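Home cooks wanted for a winter soup project in Skastville

Hi, I'm Hiwot Wubshet, and I'm looking for people who make soup. Any soup! Your nan's pea and ham, a lentil thing you throw together on a weeknight, the one you only make when somebody has a cold. If you live in Skastville or close enough to drive over, please keep reading.

I've been writing this column for a few years now and the most mail I ever got was about a barley soup. People wrote in to say I'd ruined it by adding lemon, and then other people wrote in to defend the lemon, and it went on for weeks. So in August I'm starting a small book, called Gidey after my mother's kitchen (it was her family name and she put it on everything, jam jars included). I want it to be full of soups from people who live around here, written down properly so that somebody else can cook them.

That last bit is the hard part and it's why I need you. My own mother measured by handful. When I tried to write down her red lentils I got it wrong four times, and the fourth one I had to give to my brother's chooks. What I need is 39 cooks, each with one soup they know inside out, and the patience to make it slowly while I stand there with scales and a notebook asking annoying questions like "how brown is brown?"

Here's how it works. You get in touch and tell me your soup. If it's a good fit I come to your place for one cooking session, starting at 10 in the morning so we can eat it for lunch. You cook, I weigh and scribble. Then I go home and make it from my notes, drop a container round to you, and you tell me what's off. We keep going until you'd be happy to see your name on it. Most recipes should take two or three tries – the dumpling ones may take more, and I've made my peace with that.
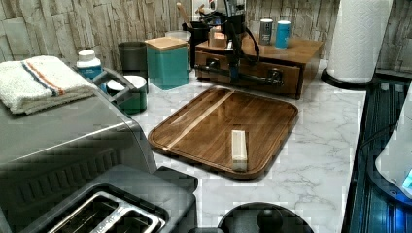

I don't mind what your kitchen is like. I've cooked on a two-burner caravan stove and in a church hall with one working power point, and the soup was lovely both times. Please don't clean up specially or go out and buy a fancy pot. If you normally use a stock cube, use the stock cube. I want the soup you'd make if I wasn't coming.

What you get: I'll pay for all the groceries (keep the dockets) and there's a $60 thank you on top, paid on the day. You'll also get two copies of the book when it's printed, with your name beside your recipe, or a nickname if you'd like to stay private. Wikel, the little print shop behind the bakery, is doing a first run of 515 copies. It isn't going to make anyone rich, me included, but it's a proper book with a spine.

What I'm after, more or less: grown-ups of any age, any level of cooking. You don't need to be a good writer, I'll do that bit. You do need to be able to cook for a group of 8, because that's the size all the recipes will be – if yours is normally a pot for two we can scale it up together. I'm very short on fish soups and cold soups, and I have not had one single offer of borscht, which is a crying shame. I have plenty of pumpkin. If yours is pumpkin it'll need to be a really surprising one!

I'd also love to hear from people who've learned to cook somewhere else and had to swap ingredients after moving here. Tell me what you used at home and what you use now, and we'll print both. If you'd like to do the session in Amharic, that's easy, and for other languages bring a friend or a bossy teenager to help.

One practical thing. Please tell me up front about dogs (I like them, but my eyes stream) and stairs, as my scales weigh a ton. Allergies too, for the testers.

To put your hand up, leave a note for me at the front desk of Nuveo, the bookshop on the main street, or reply through the contact page. Give me your name, your soup, a phone number and a couple of lines on where the recipe came from. I'll ring everybody back, usually after 7 in the evening. You can nominate someone else as well, but do ask them first – last year I rang a man about his minestrone and he'd never heard of me.

Comments

marg_t
My sister and I both make Mum's chicken and corn and they are NOT the same soup. Can we both come or is that cheating?

Hiwot
Marg, please both come. I'll bring a second notebook.

Dill Pickle
Does chowder count as soup or are we being strict

Hiwot
Chowder counts! And you'd be my first fish one, so ring me.

Petra K
Still think the lemon was a mistake. Have left a note at the shop about borscht.

More from this column
The barley soup letters, part two
Freezing stock without losing the lids
What to do with too many pumpkins
Bread for dunking, three easy loaves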